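Trier un bac de petites pièces mélangées, sans se perdre

par Kerstin Ehlers

Chez nous, à l'atelier de Hundmont, toutes les petites pièces retrouvées finissent dans le même bac. Une rondelle tombée, une brique de jouet, un bout de plastique dont on ne connaît plus l'origine. Je fais le tri le samedi matin et je vous explique ma manière de faire. Le français n'est pas ma première langue, je demande donc un peu de patience pour certains mots techniques.

Ce qu'il faut préparer

Un bac en tôle à fond plat, avec des parois inclinées. Les parois inclinées sont très pratiques, les pièces glissent vers le milieu et ne restent pas dans les coins.
Quatre boîtes vides avec couvercle. J'utilise les boîtes Bradik, mais des pots de confiture conviennent aussi.
Un chiffon sec, un pinceau et un petit aimant.
Des étiquettes et un crayon gras.

Étape 1 : vider et nettoyer

Videz complètement le bac sur un vieux drap. Passez le pinceau dans les plis de la tôle, puis le chiffon. Les taches anciennes ne partent pas toujours, et ce n'est pas grave pour le tri. Il faut seulement que le fond ne soit pas gras.

Étape 2 : travailler par petites poignées

Remettez quelques pièces à la fois, bien écartées l'une de l'autre. Au début je versais tout d'un coup, et je passais la matinée à chercher les rondelles sous les plastiques. Avec une petite poignée, chaque pièce est visible et on peut la prendre sans toucher les voisines.

Étape 3 : séparer par matière

Commencez par le plastique de couleur, qui se voit le mieux. Ensuite le métal : équerres, écrous, rondelles. L'aimant aide pour l'acier, mais il ne prend pas l'aluminium ni le laiton — il faut donc regarder encore une fois après lui.

Gardez le plastique transparent pour un passage séparé. Sur une tôle gris clair, il se confond facilement avec le fond. Je baisse la tête presque au niveau du bord et je cherche les reflets.

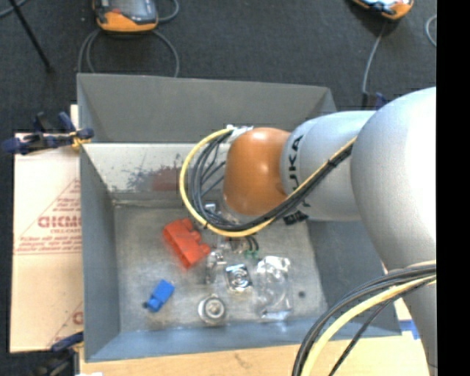
Petite poignée mélangée : brique rouge orangé, pièce bleue, métal et plastique transparent sur le fond du bac.

Étape 4 : les pièces électroniques

Ne les jetez pas avec le métal. Je les mets dans une boîte en carton, à part, et je les montre à un collègue avant de décider.

Étape 5 : étiqueter

Écrivez la matière d'abord, puis la forme : « métal, rondelles », « plastique, briques ». Lors de mon dernier grand tri, j'avais 695 pièces, dont 23 que je n'ai pas pu nommer. Celles-ci vont dans la boîte « à voir ». Si après quelques mois personne ne les a demandées, elles partent au recyclage.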